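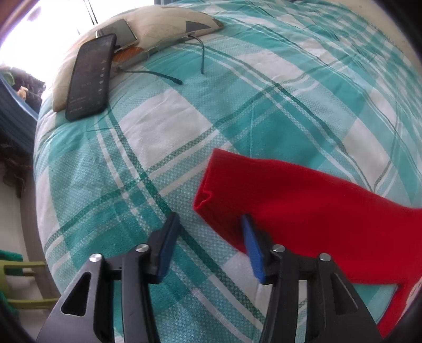
布は畳んでしまえば全部同じに見えるから、畳み方より先に「どこに戻すか」を決めたほうがいいよ、というのがKuzmenkoさんから最初にもらった感想でした。いきなり核心を突かれて、READMEの構成を半分くらい書き直しました。ありがとうございます!

というわけで、Flukiria(フルキリア)のREADMEです。ベッドの上を片付けるときの手順と、そのときに書いたメモをまとめた、ごく個人的な記録集です。名前に深い意味はないです。語感だけで決めました。

何が入っているか

中身はほとんどテキストで、メモが495件あります。1件が「ひとつの物を、どこから、どこへ動かしたか」に対応していて、長いものでも三行くらい。対象はベッドの上にたまりがちな物で、布類、枕、スマホ、充電ケーブルあたりが中心です。チェック柄のベッドカバーの上だと小さい物が柄にまぎれて見つけにくいんですよね。ターコイズと白の格子に赤い布、みたいな組み合わせならすぐ目に入るんですが、濃い色のケーブルが濃い色の縞に沿って寝ていると、ほんとに見落とします。

フォルダは四つです。
notes:メモ本体。1件1ファイル。
cloth:布の扱いだけを抜き出したもの。102件。
cable:ケーブルと充電まわり。40件。
drafts:書きかけ。読まなくて大丈夫です。

notesの中身はclothとcableにも重複して入っています。整理好きの人には怒られそうですが、布のことだけ読みたい日があるので、このままにしています。

メモの書き方

項目は「物」「もとの場所」「行き先」「ひとこと」の四つだけ。最初は素材や大きさの欄もあったのですが、面倒で続かず、11月に思い切って消しました。古いメモには名残があります。空欄でも気にしないでください。

「もとの場所」はベッドを上から見て、枕側・真ん中・足もとの三つに分けています。枕の上は枕側とは別扱いで「枕上」と書きます。スマホの置き場所がだいたいここなので、分けておかないと枕側がスマホだらけになるんです(なりました)。

「ひとこと」は完全に自由です。「また同じところにある」だけのメモがやたら多いのは、本当にまた同じところにあったからです。

片付ける順番

いまのところ、この順番で落ち着いています。

1. ケーブルをたどって、先端を見つける。
2. スマホなど硬い物をベッドの外に出す。
3. 布を一枚ずつ持ち上げる。端にできた小さな折れ目は、持ち上げる前に指で伸ばす。
4. 枕をどかして、カバーを見る。しみや汚れがあったらそのまま洗濯へ。
5. ベッドカバーを足もと側から引いて整える。

3と4は逆でもいいと思います。フェルトっぽい柔らかい布は、真ん中をつまむとくしゃっとなって畳み直しになるので、私は角から持つ派です。Kuzmenkoさんは真ん中派だそうで、この件はまだ決着がついていません。ちなみに冒頭の感想を受けて、布の行き先は「引き出し」「洗濯」「とりあえずカゴ」の三択にしました。三つ目が多すぎるのは自覚しています。

一回の片付けは25分まで、と決めています。時間が来たら途中でもやめて、残りはdraftsへ。

向いている使い方、向いていない使い方

自分の片付けメモのひな形にするとか、家の中の物の呼び方を集めるとか、そういう用途ならどうぞ。「上掛け」と「ベッドカバー」と「カバー」が混ざっているのは、私がその日の気分で書いているせいです。表記ゆれを調べたい人にはむしろ喜ばれるかも?

逆に、部屋全体の収納計画には向きません。窓際の棚もクローゼットも対象外で、ひたすらベッドの上の話しかしていないので。あと、洗濯の知識もあやしいです。しみ抜きのメモがいくつかありますが、うまくいった保証はしません。

わかっている問題

cableのメモのうち古いものは、どの機器のケーブルか書いていません。当時は見ればわかると思っていました。今はわかりません。

枕カバーの色も「白」「生成り」「クリーム」がごちゃ混ぜです。たぶん全部同じ色のことを言っています。

関連するもの

Ritura:同じ書式で机の上だけを扱った姉妹版。まだnearlyからっぽ、と言いたいところですが、ペンのメモだけ妙に充実しています。
Tulley:メモを一つの表にまとめるための小さなスクリプト。notesフォルダの隣に置いて動かしてください。draftsは読み飛ばします。ファイル名に空白があると止まるので、そこは下線に直しておいてください。

メモの追加や言い回しの修正は歓迎です。特に布の持ち方、角派と真ん中派、どちらのご意見もお待ちしています!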